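Search this guide Search Clear

Jardine kitchen unit – set-up guide for staff
Section 4: Sink and counter work
Ruairi Cruickshank, May
2 comments 20 shares

Read this section before your first shift with the unit. It covers washing-up at the double sink at Flisstead. Hot pans and the cooker stay with kitchen staff.

4.1 Before you start

1. Check that the stop button on the wall panel is released and the panel shows code 82.
2. Take knives, peelers and thin glass out of both sinks. Wash these by hand.
3. Leave the tap shut. The unit opens it by the lever.
4. Keep power leads away from the sink edge.
5. Choose LEFT FIRST or RIGHT FIRST on the panel. The unit does not choose for itself.

Note: metal dishes may be left on the counter between the sinks. Put one spoon in a dish at most, or the fingers may close on both handles.

4.2 Working beside it

6. Stand clear of the arms until both are still. The fingers close without a sound.
7. To hand over an item, put it on the counter and step back. Never pass it straight to the gripper.
8. Empty strainers and food bags yourself. The unit can lift a strainer but is not set up to tip one out.

CAUTION: Do not push the lever while a finger is touching it. Press stop first, then move the lever.
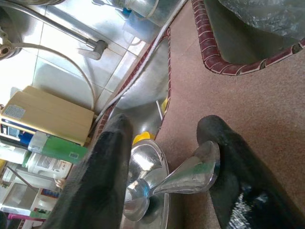

Both views are of the tiled counter and its sinks.

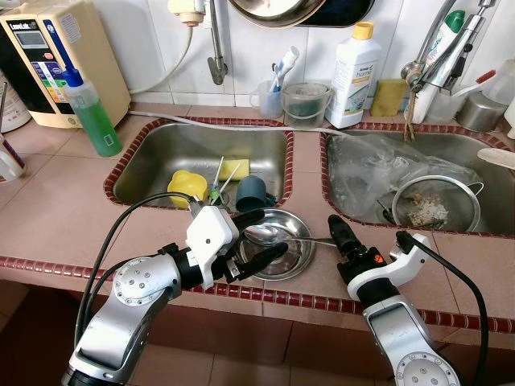

Brynhildur Bjarnason writes that step 8 should come first, as the strainer is now the job people argue over. On Saturday she emptied it at every changeover and got no further with the prep list. She has no complaint about the cups – her hands are better for it – but she wants the strainer put on the rota by name.

The rota sheet now has a line for it. Fill it in at the start of each shift.

4.3 Changes to your duties

9. The first wash is now the unit's job. Checking and drying are still yours.
10. Wash again by hand anything that fails the check, and mark it on the sheet.
11. Report a dropped item on form 3177, even if nothing broke.

Note: time spent waiting for the arms to stop counts as working time. Do not skip a break to make it up.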